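Small Claims and Neighbor Disputes: Your Questions, Our Answers
By Thảo Huỳnh, updated in August
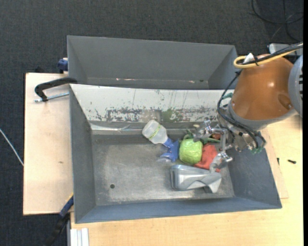 People come in to see us at Grovent Legal Help with a folder under one arm and a worried look, and most of the time the first thing they want to hear is that they haven't missed their chance. So let's begin there, and then work through the rest of what we get asked at the front desk.

How long do I have to bring a claim?

It depends on what kind of claim it is and on where you live. A broken written contract usually gives you more time than damage to your fence, and a claim against a city or county can have a very short notice period that catches even careful people by surprise. Please call the clerk in your own county before you do anything else (they're kinder on the phone than you might expect!) and ask what the deadline is for your type of case.

Do I need a lawyer?

In most small claims courts you don't, and in some of them lawyers aren't allowed to speak for you at the hearing. You're always free to talk to one beforehand, though, and an hour of advice can save you a good deal of fretting. If you owe or are owed more than the court's limit, you'll want that talk before you decide whether to give up the extra amount.

What does it cost to file?

At the Prultham courthouse the fee is $40 for claims up to $1000, and it goes up from there. Having the papers served is a separate charge. If you win, you can ask for both to be added to the judgment. If you can't afford the fee, there's a waiver form at the counter, and you shouldn't feel one bit shy about asking for it.

My neighbor offered me $200 to drop it. Should I take it?

I can't tell you yes or no, but I can tell you what I'd think over in your place. Is your repair bill $200, or is it $2000? Do you still have to wave to this person every morning? If you do settle, write it down, have both people sign and date it, and don't dismiss the case until the money is in your hands.

What should I bring to the hearing?

Three copies of everything: one for the judge, one for the other side and one for you. Receipts, estimates, letters and printed text messages are all fine. A witness who comes in person is usually worth more than a note from one, so do ask your friend to take the morning off if they possibly can.

I won. When do I get paid?

The court won't collect for you, I'm sorry to say. Start with a polite letter giving a date for payment. After that you can ask the clerk about wage garnishment or a lien, and we have a separate handout on both, with the forms attached.

Contact: Grovent Legal Help, Pelletier Street, Prultham | © Grovent Legal Help | Back to top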